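Dostimer drop fault

The Dostimer drop fault is a failure of grip control in two-handed sorting robots that take parts from a belt conveyor and place them in bins. In a drop fault, one or both hands open before the robot has reached the bin, and the part falls onto the belt, onto the rail or to the floor. The fault takes its name from the Dostimer sorting cell at the Trelar works in Dankwa, where it was first written up.

Background

The Dostimer cell was built by Roment to sort small machined parts. A belt brings each part to the robot, which picks it up, turns it if needed and lowers it into one of the bins below the conveyor. Each hand has jointed fingers and a thumb, moved by tendons and small motors. The hand controller decides how hard to squeeze by comparing the current drawn by the motors with the position of the fingers.

The cell ran without serious trouble during its first months. In November the operators began to find parts lying on the floor beside the bins, and in one case a part was thrown against the wall panels. The cell was stopped after a steel block fell from the right hand and struck a technician's shoe. The technician was not hurt.

Cause

The first explanation offered was oil on the parts. Cleaning them made no difference. Delali Mahama, a controls engineer at Trelar, then compared the logs of the hand controller with those of the arm and found that the two clocks had drifted apart. The arm reported that it was over the bin 100 milliseconds before it got there, and the hand opened on that report.

The drift alone was too small to explain every drop. A second cause was found in the wrist cable. When the wrist turned past a certain angle, the cable was pulled tight and the signal from the finger sensors was lost for a moment. The controller had been set to treat a lost signal as an empty hand. An empty hand is told to open, so the robot let go of a part it was still holding.

The written report, by Mahama and Nkrumah Asamoah, was issued on 30/12/2024. It lists 14 drops, of which three were put down to the cable and the rest to the clocks. Asamoah later added a note saying that two of the drops could have had both causes and that the split should be read with care.

Hazards

A dropped part is mainly a danger to feet and hands near the bins. Heavy parts with square corners are the worst case, as they tend to strike the rail and tip outward. The report also describes a less obvious danger – a part that lands back on the belt can be carried to the end of the conveyor and wedge under the cap. Clearing it means reaching in close to the robot. Trelar now requires the arm power to be locked off before anyone does this. Pausing the program is not accepted as a safe stop, because the hands can still move when the controller restarts.

Corrective measures

Roment changed the controller so that a lost signal makes the hand hold its last position and stops the arm. The hand and the arm were put on a common clock, and the hand now waits for its own check of the wrist height before it opens. The wrist cable was replaced with a longer one, left with a loop of slack at the forearm.

The hold rule has a drawback. If the signal is lost while a person's fingers are in the hand, the hand will not release them by itself. A manual release was fitted for this reason, and its use is part of operator training. Mahama has argued that the release should be placed within reach of both sides of the conveyor. At Dankwa it can be reached from the bin side only.

Testing

Repeat tests use a plain block with an upright cylinder on it. The shape is awkward to hold and the weight sits to one side, so a weak grip shows early. The robot picks the test piece from the belt and carries it through the full turn of the wrist before placing it. A run is failed if the piece slips at all in the fingers, even if it ends up in the correct bin.
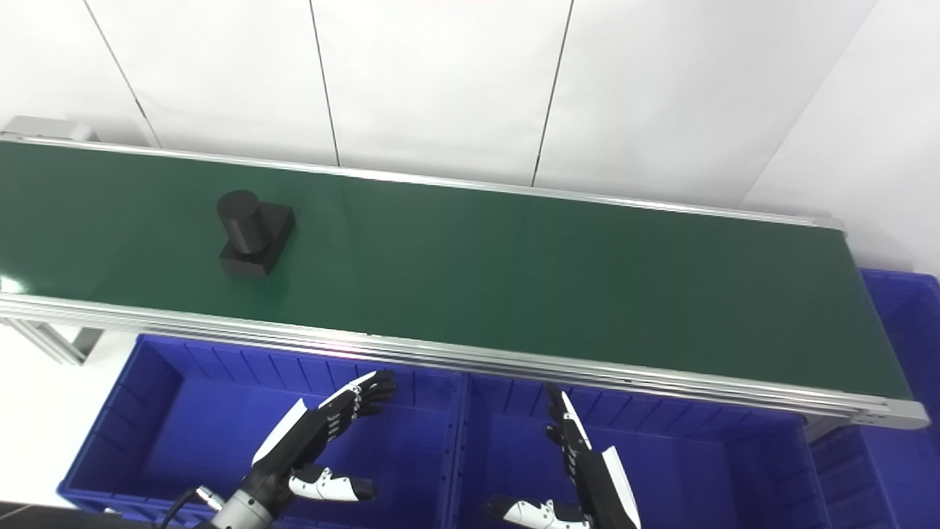 Robot hands over the bins at a sorting conveyor, with a black block-and-cylinder piece on the belt.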